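Prilletti Lido Swimmers, minutes of the July meeting

Minutes by me, Sidra Yousafzai, as Leonor had them last time and says her wrist still hurts. We started at 7 in the café and I've typed these up from my notebook, so shout if I've got you wrong.

Present: Gonçalo Seixas (chair), Leonor Torres, Afonso Macedo, Hamidreza Kiani, me. Apologies from the Gralonska Road lot, who had a gala.

Last minutes
Agreed, except that Afonso wants it noted he did not offer to paint the changing huts. He offered to look at them.

Money
We have £782 in the account. Hamidreza was pleased with this and so was I, until he reminded us the pool hire for August comes out of it. Subs stay as they are for now. Two people still owe for the spring and Gonçalo is going to have a quiet word with both.

Club towels
Lots of chat on this one! We all like the teal and that's now settled, so please no more emails about navy. Leonor would like the club name stitched in one corner, Afonso thinks it'll look like a hotel. We voted and Leonor won. First order is 20, members get first pick and anything left goes on the stall at the open day.

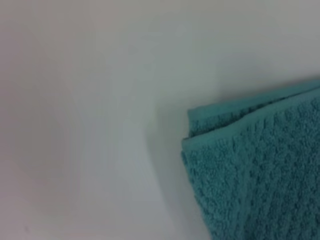
The teal, folded.

Price wasn't agreed. Hamidreza is going to ask Nultine what they'd charge for the stitching and we'll sort it by email.

Early swims
The 6.30 slot has been lovely (I've made it to nearly all of them, which I never thought I'd write) but we do need a second person on the side with the whistle. Gonçalo can do the first half of the month. I said I'd do the rest if someone lends me a decent coat.

Open day
Afonso has 14 names down for the beginners' session and wants to stop there, as the shallow end gets silly with any more. Leonor asked if her sister could squeeze in. Afonso said we'd see. 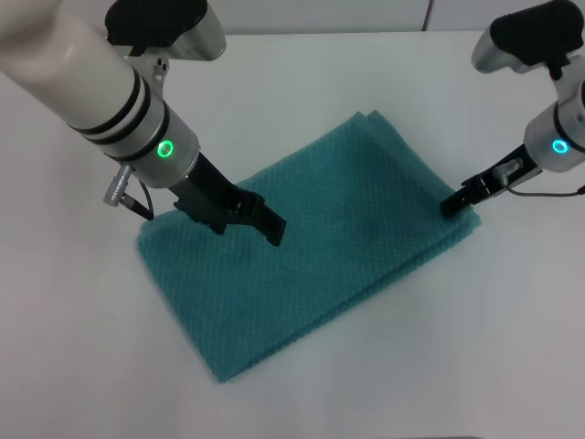
Cakes were next and took longer than the money did. I'm doing lemon, Leonor is doing the almond one, and Gonçalo will bring "something from a shop". Hamidreza has the urn in his garage and will check the lead.

Any other business
The clock by the deep end is slow again. Afonso to ring Seok about it, and to ask about the loose handrail while he's on.

Finished at 8.40. Next meeting same place, first week of August, Leonor to take the minutes if her wrist is better.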